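On Keeping a Household Repair Record

It has been my practice for 19 years to maintain a written record of every repair carried out in the house. The record began as a single notebook and has since grown to 413 entries. Several readers wrote in October to ask how it is organized, and I am pleased to set out the method here.

Each entry occupies one line. It gives the month, the room, the nature of the fault and the remedy applied. A second line is permitted where a part was ordered, in which case the supplier and the price are noted. I do not record the time spent. Sylvie Kowalchuk, whose own record preceded mine, advised against it at the outset and I have followed her advice.
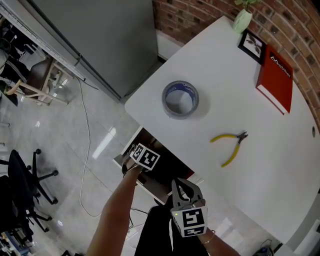 Temporary repairs present a particular difficulty. A temporary repair should be entered at once and marked with the letter T in the margin. The mark is struck through only when a permanent repair has been made. At present there are 20 such marks outstanding, the oldest of which concerns the hinge of the pantry door. Readers should not be discouraged by a figure of this kind. An open mark is still a record.

Rooms are to be named consistently. For several years I used "back room" and "study" for the same place, and the confusion took an entire evening to correct. Attic and cellar entries are kept at the rear of the book, as they are consulted less often.

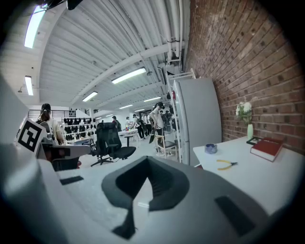
The question of paper or computer was raised by Norbert Pešek, who keeps his record in a spreadsheet and sorts it by room. I acknowledge the advantages. The notebook nevertheless remains my preference – it can be carried to the cellar, and it may be left open beside the work. A copy of each completed page is made and stored in a separate drawer.

Paid work is entered in the same manner as one's own, with the name of the tradesperson added. When the boiler valve failed a second time, the earlier entry allowed me to tell the plumber which part had been fitted and in what month.

Correspondence on the subject of paint colors has been received and will be addressed separately. I would ask those who wish to contribute to state whether their record includes the garden. Mine does not, apart from the gate.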